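4.2 Timing of preview chapters and reader response

Publishers of serial fiction often release the opening chapter of a forthcoming novel before the publication date. Some make the chapter freely available, while others require readers to meet a shared target, such as a set number of posts or sign-ups. We refer to the second practice as a gated preview. Our sample covers 21 young adult series on the Adevden reading platform, each with at least one gated and one open preview. The unit of analysis is the reader account, and only accounts that had finished the preceding volume were retained, leaving 1489 accounts.

For each account we recorded whether the preview was opened, whether it was read to the end, and whether the full novel was later added to the reader's list. Previews released more than 9 weeks before publication were treated as early; all others were treated as late. Series with a change of publisher between volumes were kept in the main model but dropped in the robustness check – see Section 5. 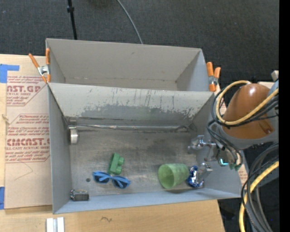

Figure 8. Two-compartment bin on a table.

Completion was higher for gated previews than for open ones in both timing groups, and the gap was wider among late previews. Readers who completed a gated preview were also more likely to add the full novel. The two outcomes were modeled separately, much as the bin in Figure 8 has one divider and a compartment on either side of it: an account falls into the completed or the not completed group, and no partial category is used. This coding discards information on readers who stopped near the end of a chapter, and the Utthorpe survey, which asked readers to report the page they had reached, would allow a finer measure.

Selection remains a concern. Readers who take part in meeting a target may already be the most committed to a series, so the higher completion rate cannot be assigned to gating alone. We therefore included prior activity as a covariate, using the Stanciu index of posts and ratings in the month before release. The gating coefficient became smaller but kept its sign.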